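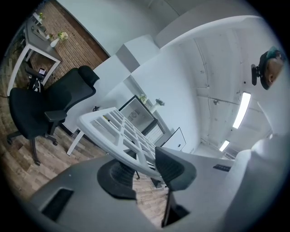 A white grid panel in the fingers of the Wotero hand gripper.

Rent the grippers, skip the plan

Short version for people in a rush. The Wotero kit is good. The service Clondmont wraps around it is not, or not yet, and I think small labs should say so before the pricing hardens.

What you get: 2 hand-held grippers, cameras, a charger, a login. You do chores with your hands inside the things and the recordings become training data for a robot arm. No arm needed on site. Great idea, no argument from me. Setup took a morning, most of it hunting for an outlet.

And the hardware holds up. Big gray shell, a bit chunky, my wrists knew about it by 4 p.m. But the fingers grip flat stuff and awkward stuff, and that matters more than weight. Anyone can pick up a foam block. Racks, panels, anything with ribs and holes and an edge that wants to twist, that's where cheap kits fall down. 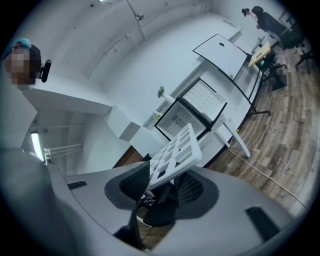
Rack in the gripper, mini fridge open on the counter.

Now the plan. $275 a month, and that buys you 2000 accepted clips. Accepted is the word to stare at. Clondmont's reviewers decide what counts, and the rules are thin. Too slow, rejected. Hand wobbled, rejected. Dropped the part and picked it up agian? Rejected, and to me that's the clip worth the most. A robot that has only ever watched clean work has no clue what to do when a rack slips.

So people learn to perform. You stop doing the chore the way you'd do it at home and start doing it the way the reviewer likes. Slow approach, square grip, nice release. Tidy data, dull robot.

Tsz-kin Hsu has the opposite view and has told me so, loudly, over lunch. Filtering is the product, he says, the shells are just plastic. Fair point if you're a big shop buying data by the truckload. We aren't. We have one room and a few desks, and we'd like to keep our own mistakes thank you.

Skeltholm does it differently. You rent the kit, raw files are yours, review is an add-on. The app is ugly and support answers when it feels like it. I'd still pick that deal. Put the Wotero shells on the Skeltholm terms and I'd sign today.

One more gripe. The training videos. All big easy objects on bare tables, then you sit down to real work, a keyboard say, on a desk with flowers and cords and somebody's chair nearby, and their advice runs out. Show the cluttered desk first. Thats the job.

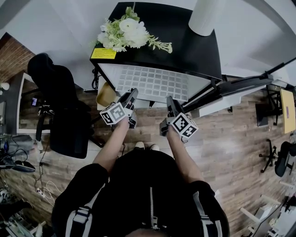

Yao-tsung Yu read a draft and thinks I'm too easy on the raw-file option. Storage adds up fast, Yu wrote, and a lab that never sorts its clips ends up paying for a pile it can't use. Yu would take a smaller plan with the rejects handed back, each one tagged with the reason.

I could live with that. Clondmont, if you're reading, the tags would be a start. I'm keeping the kit through December and deciding then.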